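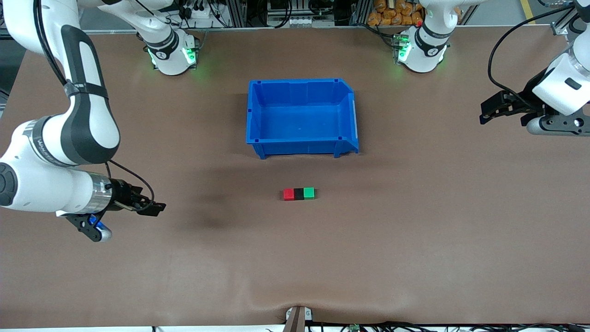 Prakerari, as it signs itself on the talk page, reckons that an open-fronted bin is only a drawer that has lost its cupboard, and that I ought to file the whole thing under drawers and save everyone some reading. I don't agree, but it's a fair place to start, because half the muddle over storage bins comes from what people think they're a kind of.

Storage bin (small parts and toys)

A storage bin, in the sense I'm using here, is an open-topped box with one wall that slopes or dips so you can see and reach what's inside without taking it off the shelf. The slanted wall is the front. Some people call them pick bins, some call them tote trays, and my mum called every one she ever owned "the tub", whatever was in it. They're nearly always plastic these days and very often blue, though you'll find red, yellow and grey without looking hard.

Name

"Bin" causes no end of bother in Britain, where it mostly means the thing you put rubbish in. I once labelled a row of them BIN 1, BIN 2 and so on in a playroom and found apple cores in the second one by teatime. I write the contents on the label now (BLOCKS, STRING, ODD WHEELS) and leave the word off altogether.

Shape and parts

The front. Sloped, so that small things slide towards your hand as the bin gets emptier. A steep slope looks smart but holds less, and a very shallow one lets the top layer tumble out when you pull the bin forward in a hurry.

The corners. Plenty of bins have ridges or ribs moulded there, and they do two jobs: they stiffen the box, and on stacking types they help the next one up to sit straight. Not every ridged bin will stack, mind you! Try it with two empty ones before you fill anything.

The lip. Usually turned over at the top for strength. This is where you get hold of it, and it's where dust collects too.

The inside. Smooth on a good one. Any seam along the bottom will trap sand, glitter and the little crumbs that come off chalk, and you'll be at it with an old toothbrush.

Use with blocks

Toy cubes are the classic thing to keep in a bin, and they're what I know best, having sorted far more of them than any grown adult should. There are two camps. One tips everything in together and lets the children dig, which is quick and cheerful and very noisy. The other lays things out first, in rows by colour, and puts them away from there. I lean towards the second for small sets, since a short row of cubes pushed up against each other makes a missing one easy to spot. With a big set I gave up years ago and joined the diggers.

Red, green and black cubes can be nice to sort on a brown table because they all stand out well enough, black perhaps the least of them once the evening draws in. I'd put a lamp on.

Stomlow rows

A Stomlow row is three blocks side by side, touching, with the odd one out in the middle. It comes from the Stomlow playgroup, where it was a clearing-up game: you make your row, somebody checks it, and the whole row goes into the bin in one scoop. The scoop is the hard part. Small hands can usually manage three, but the middle block likes to pop out, and then of course you have to start again, with shrieking.

Sizes and makes

Sizes aren't standard between makers, which is a nuisance if you're adding to an old set. My Alaoui bins are a touch wider than my Zurkel ones and they won't share a rail, although they sit together happily enough on a flat shelf. Zurkel sold theirs in packs of 20, far too many for a house, so I gave most of mine away and have regretted it on and off ever since. If you're buying for a child's room, measure the shelf depth first and leave room for the slope at the front.

Care

Warm water and washing-up liquid. Dry them upside down. Old plastic goes brittle on a sunny windowsill, and the lip generally cracks before anything else does. A cracked bin is still fine for soft things like wool or doll's clothes, only keep it away from bare fingers at the broken end.

See also: Drawer; Toy box; Tray; Seed tray (for the flat sort)

Last changed 2024-07-11. I still need to write the bit on lids.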